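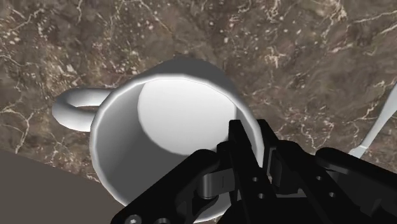
White mug, brown marble counter

Quick notes from the Grurnmont stone yard open day, Friday, February 25, 2022. Got there late, parking was a mess, walked up from Dullamden road instead. Quarry's been cut since 1789 acording to the sign at the gate. Tour was 13 of us in hard hats. Saw the big wire saw going, very loud, bring earplugs. Then the polishing shed, my favorite part, dust everywhere but the slabs look great with water on them. Offcuts for sale out back, cash only. Got one for a pastry board. Coffee from the Stalier van was fine, line was way too long tho. Missed the carving demo. They do it again in October, will try for the morning slot.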